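Bench notebook, Jerkano cell
Wed 9 September
2 min read

Chore of the day, carried over from July: can the arm do the boring part of a panel check? Meaning go in, stay off the wiring, take hold of the upright, let go, come out. Izzati does this with one hand while eating a sandwich.

Ran 33 approaches on the Thibodeaux panel. Six called off by me with the stop button, two of those out of plain cowardice. Grip force at 70 percent, same as last week. Fionnuala wants it lower and is probably right, but I'd like to change one thing at a time for once.

Straight-in approach is fine. Anything with wrist roll makes the planner take the scenic route, by way of the ceiling. Log for that is run 1826, please don't delete it, I want to show Cisholm what their "shortest path" setting does.

Same arm folded a dish towel on Monday in the time it takes me to do a week's laundry. I would not hire it for either job yet.

The upright is the easy bit, being steel and in no hurry.

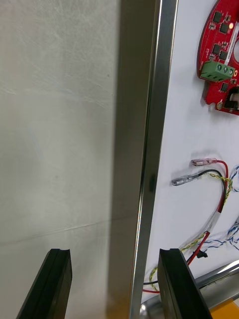
What worries me is the wiring to the right of it. Red and black leads, the twisted pairs, all of it soft and curving about as it pleases, and the planner's model thinks a wire is a straight line with good manners. Izzati suggests a keep-out box over the whole white panel. Crude, will try it.

To do: shorter finger travel on open. Ask Skikavton about softer pads. Find out who reset the tool offset, F. says not her.

Contact the bench | © Jerkano cell notes | Back to top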